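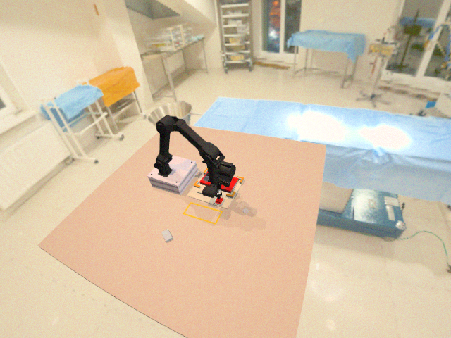
Section 2: Getting your patches and pins onto the bag

OK, so your Mivine travel daypack is out of its wrapper, you've stuffed the paper back in the box, and you want to start covering it with pins. I get it! I had mine looking like a bulletin board before I'd even booked a ticket. But give me a few minutes first, because the front panel has a right way up and the pins go in a lot easier if you follow the order below.

You'll need the bag, the removable display panel (it's the stiff fabric piece in the flat sleeve, packed separately from the straps), your pins, and the little envelope of locking backs. The tiny hex wrench for the locking backs is taped inside the envelope flap. I've thrown out two of those by accident, so check the flap.

Fitting the display panel

1. Unzip the front pocket all the way around and fold the cover down toward you.

2. Find the label that says TOP on the back of the panel. It goes nearest the grab handle.

3. Line up the hook strip on the panel with the loop strip inside the pocket. Press the middle first and work out to the corners.

4. Give it a tug. If a corner lifts, peel the whole thing off and start over. Pressing down just the one corner leaves a ripple, and you'll see it every time you look at the bag.

Note: If you bought the bag before February, you have the older Valik panel, the one with snaps. It fits the same pocket, but it holds a few less pins and you'll skip step 3 and snap the four corners down instead.

Adding pins

5. Take the panel back off. (Yes, I know, you just put it on. That was to get the fit right.) Lay it face up on a folded towel.

6. Set your pins out on top without pushing anything through. Move them around for as long as you like. I usually put the big ones low and the small slogan ones up by the zipper, where people behind me in the security line can read them.

7. Push each post straight through the fabric. Don't wiggle it. Wiggling makes the hole bigger and then the pin droops.

8. Turn the panel over and slide a locking back onto each post until it touches the fabric, then tighten the side screw with the wrench. A quarter turn past snug is plenty.

9. Put the panel back in the pocket, TOP label toward the handle.

The panel takes up to 20 standard enamel pins. You can squeeze on more, but the fabric starts to sag in the middle and the pocket won't zip flat.

Caution: Posts are sharp, and a post without a back will go right through a jacket. Check every one before you let a kid carry the bag.

Caution: Don't put pins through the bag itself. The shell has a coating that keeps rain out, and every hole is a leak. The warranty doesn't cover it either, so please don't write and ask me for an exception for "just one pin"!

Ironing on patches

10. Patches go on the side wings only. The display panel has glue in it and it'll go soft under an iron.

11. Set the iron to medium with the steam off, and put a thin cotton cloth over the patch.

12. Press for 16 seconds, lift, and let it cool all the way down before you touch the edge.

13. If an edge comes up, do it once more. After that, get a needle and thread. I sew all of mine now, even the ones that stuck fine, and my Cavalcanti map patch has been through more baggage carousels than I have.

Before you fly

Take the panel out and keep it in your personal item if you're checking the bag. Belts and rollers love to grab a pin, and I lost a very nice enamel cactus that way on a trip to see my sister. If you're carrying the bag on, leave the panel in and zip the cover over it when it goes in the overhead bin.

Replacement locking backs come in the Tenska spares pack. Older backs from other bags might fit, but try one on a pin you don't care about first.

Cleaning is in Section 3. Straps and buckles are in Section 4.

Nerys Harries
Instructions last updated 18th November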